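Progress report to Dakgate, shared practice rules for two-arm cells
Mar 9, 2019

Dear friends at Dakgate,

Thank you again for your patience over the winter, and for the kind note that came with the second payment. We are glad to say that the rules are now in a shape we can show to other people without blushing too much (the first draft ran to 71 rules, and even we had trouble remembering them!).

The working version has 20 rules in 3 groups: setting up the cell, running a session, and writing down what went on. We went through 362 session logs from the Fahmy and Valter cells to see which of the old rules were being followed and which were quietly skipped, and we let that guide most of the cutting.

A few of the changes you asked to hear about. Both arms are to be fastened to the same front rail, and the mounting plates are checked by hand before power goes on. Cables on the arms must have enough slack for the full reach, which our operators on the Dindo project had been asking for since last fall. Only one arm at a time may work on a soft object such as a bag or a cloth, unless the session plan says otherwise. Every object on the mat goes on the session sheet by its plain name, so "alarm clock" and never "item B," and anything added later gets its own line with initials beside it.

We are still going back and forth on the rule about wall and mat patterns. Fahmy would like one plain background for everybody, while Valter prefers busy prints and frequent changes. For now the draft asks each site to write down what it used, and we would welcome your thoughts on that.

Spending is a little under plan, mostly on travel. In April we hope to send the draft to both sites for a full trial, and you will have a copy the same day.

With warm thanks,
The Dindo project team

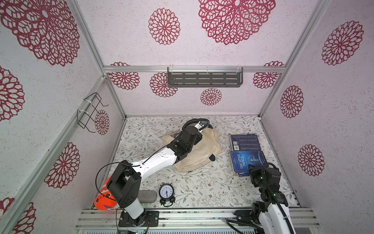

Two-arm cell with both arms on the front rail, a canvas tote bag, books and an alarm clock on the mat.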